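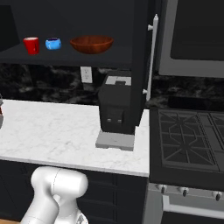 Kitchen render, red mug on the shelf and coffee machine underneath

Does coffee set off anyone else's migraines?

brawen_m
Hi all, long time reader. I've had migraines since college and my new neurologist (Dr. Zeleke, lovely woman) wants me to cut caffeine completely for 4 weeks and keep a diary. I'm on day six and I feel like garbage! My head has hurt every single day, which is more than before I quit. Is this normal or am I one of those people who needs the stuff? I was having three big cups a day, sometimes a fourth if I was on the late shift.

prys_y
Day six is still withdrawal for a lot of us. Mine went on for nine days and then lifted over a weekend. Drink water, go to bed early, don't judge anything yet.

catrin53
Did she tell you to stop cold turkey?? My doctor had me drop half a cup every few days and I barely noticed. Three big cups to zero is a lot to ask of anybody's head. I'd call the office and ask if you can go back to one and step down from there.

prys_y
I disagree with that, sorry. She's already through the worst part. If she goes back to one cup now she gets to do it all over again.

catrin53
She's miserable and she works shifts. Calling the office costs nothing.

aqeel_a
Going to be the odd one out here. I quit for all of May and it made zero difference. Same number of attacks, same aura, I was just crankier. What did it for me was skipping lunch. Once I started eating at the same time every day I went from an attack a week to one or two a month, and I still have my morning coffee. So keep the diary but write your meals and sleep in it too, or you'll blame the coffee for everything.

brawen_m
Oh that's interesting, I skip lunch constantly. The diary she gave me only has boxes for caffeine, pain and medicine, so I'll add a column. How often were you taking painkillers, if you don't mind me asking? I've had something four days out of the last six and I'm a bit worried about that.

aqeel_a
Too often, back then. Definitely mention it to her, taking them a lot can bring on headaches of its own.

catrin53
Yes, tell her that when you call! And check the label, because some headache pills have caffeine in them. I went two weeks "caffeine free" while taking those, felt like an idiot.

brawen_m
Just went and looked at the bottle. Caffeine, right there in the ingredients. Argh!! Okay, calling the office in the morning.

prys_y
Well, I'll give catrin the phone call then. Still wouldn't go back to the coffee. Let us know what she says about the pills.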